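Reviews > Robotics > Grippers and Hand Tools

Garari hand-held gripper pair, two months of use
By Stavros Drakos

Print this page | E-mail to a friend

I bought the Garari pair in January from the Tenisach web shop. My work is to record short handling tasks at home, mostly small packaged goods, and before this I used a Flendham set, so I compare with that one.

The arms are light and the pivots move without play. After 2 months I tightened the screws one time only. The blue pads are the best part. They are soft enough for a packet of crackers, and still they hold it upright when I turn my wrist. With the Flendham I broke a lot of crackers.

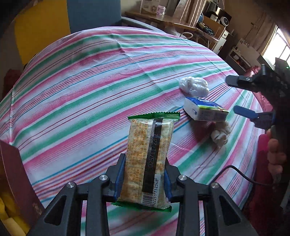 What I like less is the cable. It is stiff and it wants to lie where I am working, so I learned to pass it behind my arm before I start. Tissue packs, bags and wrapped snacks all went well. Coins and flat cards did not, the jaws close too high for them. My hand gets tired after roughly 13 minutes. The Flendham was heavier, but its handle had a better shape.

The manual has 6 pages and the part about calibration is very short. I wrote to Tenisach and they sent me a longer file the next morning. Replacement pads are sold only as a full set, and I find this too expensive.

I would buy it again for soft and boxed items. For thin objects, look at the Gkikas model first.

Rating: 4 of 5

Comments

Analyn Dagdag: Do the pads leave marks on shiny wrappers? Mine did in the first week.

Stavros Drakos: A little, yes. I wiped them with a damp cloth and it became better.

pm_2000: Gkikas has the same cable problem, only shorter.

tomasz: Does it fit a small hand?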